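Fórum Drosteo – Organização e Arrumação
Tópico: Caixas de objetos mistos na sala comum

toma_gestao escreveu:
Solicita-se a opinião dos membros sobre o procedimento a adotar com os objetos deixados na sala comum. O regulamento em vigor prevê a recolha à sexta-feira e a guarda durante 15 dias, numa única caixa. Há quem proponha a separação por categorias.

prostitz60 escreveu:
Manifesto-me a favor da separação. Os artigos de higiene pessoal não devem partilhar a caixa com brinquedos e loiça.

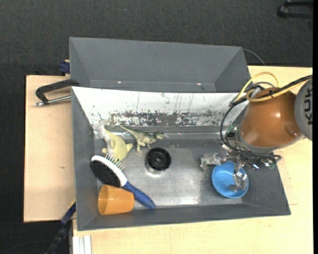 bunent_sala escreveu:
A caixa única tem a vantagem de poder ser consultada de uma só vez, à entrada, sem recurso a listas. Reconheço, todavia, a objeção do colega: uma escova de cabelo junto de um dinossauro verde e de uma taça azul não constitui boa prática. Proponho que a segunda caixa cinzenta, a de trás, passe a receber os brinquedos – a despesa seria nula.

toma_gestao escreveu:
Discordo em parte. Duas caixas exigem duas etiquetas e dupla verificação. No ano passado ensaiou-se esse modelo e, ao fim de 8 dias, o conteúdo estava novamente misturado.

prostitz60 escreveu:
O ensaio decorreu sem etiquetas, pelo que não o considero conclusivo. Acrescento que o revestimento branco no interior da caixa está muito raspado e deveria ser substituído antes de setembro.

bunent_sala escreveu:
Subscrevo quanto ao revestimento. Quanto às etiquetas, disponho de um rolo e posso entregá-lo na sexta-feira.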